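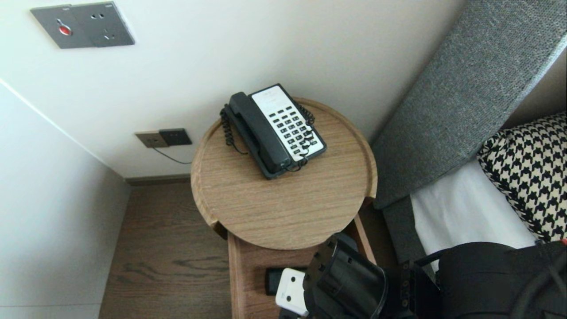
Jellau Round Bedside Table with Lower Shelf
Light oak finish

Home > Guest Room > Bedside > Tables

Sold by Grukov Hospitality Supply. Ships flat in one carton.

Overview

The Jellau is a bedside table for hotels, inns, rental apartments and the kind of spare room where you'd like your relatives to be comfortable, within reason. It has a round top with a raised rim, and under that a rectangular shelf in the same light oak finish. It does not glow, charge anything wirelessly or play rain sounds. We have been asked about all three.

The rim is the part people write to us about. It's low, but it is enough to stop a pen, a pair of reading glasses or a blister pack of antacids from rolling off at two in the morning. Guests will still manage to lose an earring. They lose it in the bed, and there we can't help.

The top

Round, so there is no corner to meet with your hip on the way to the bathroom in the dark. The surface takes a full-size corded desk phone set at an angle, with the coiled cord lying wherever it has decided to lie. Coiled cords have their own plans and we gave up arguing with them years ago. If your property has moved to small cordless handsets, you'll have room to spare, and it will fill up with coins.

The grain runs in one direction across the whole top. When you assemble a pair for either side of a double bed, turn both tops so the lines run the same way. Most guests won't notice if you don't. The one who does will mention it in a review.

The shelf

The lower shelf is for the stuff every bedside has and no catalog ever shows: the adapter, the little black box that belongs to something, the plug that was taken out to make room for another plug. Keep it down there. It is also deep enough for a paperback or a folded newspaper, if you still get those guests.

Placement

Set the table against the wall, close enough to the bed that a person lying down can reach the phone with a bent arm. Check where your wall sockets are before you order. Low sockets beside the table are the easiest to live with, as a cable can run down the wall and behind the top without crossing anything you would care to look at. High sockets are handier for guests and harder on the eyes. Plenty of rooms have both, usually put in by different electricians who never met.

Leave a finger's width between the rim and the wall for cables. Pushed up tight, the rim pinches them, and someone from housekeeping will be pulling the table out every morning to free a phone line.

Assembly

One person can do it. The carton holds the top, the shelf, the supports, 14 screws and a hex key. You will use all 14 screws. If you have one left over, go back and look.

Fit the shelf first, with the screws loose, then the top, then tighten everything. Doing the top first is possible and you will regret it.

Care

Wipe with a damp cloth and dry it after. Crumbs and dust collect along the inside of the rim, so run the cloth around it once before you do the middle. Skip scouring pads, bleach and that orange spray that every supply closet seems to own. A cold glass of water left overnight should have something under it; a mug of tea definitely should.

Pricing and orders

Single table: $63
Case of 2: ask for the pair price
Lead time: in stock unless the order form says otherwise

The carton is marked item 309, and so is the replacement hex key, which has caused some confusion. If you want the key, please write "key" in the notes. Otherwise you will get another table.

Goes with

Boyer wall-mounted reading lamp. Frees up the tabletop, and the switch is where you expect it.

Zinano luggage bench. Same light oak finish, near enough that they look related from the doorway.

Questions we get

Can it hold a table lamp and a phone?
A small lamp, yes. A lamp with a shade the size of a beach hat will leave the phone living under it like a mushroom.

Does the rim come off?
No. Please stop trying.

Is there a drawer version?
There was one. Guests left things in the drawer, and properties spent a good part of the year mailing those things home. A new drawer version is due in June, by popular demand.

Can I sit on it?
It's a table.

Returns

Unassembled tables can come back in the original carton. Assembled tables can come back if something is wrong with them, and we'll send a label. Tables that turned out to be too tall for a bed nobody measured are a gray area, but write to us anyway and we'll see what we can do.

Page updated Saturday, March 28, 2020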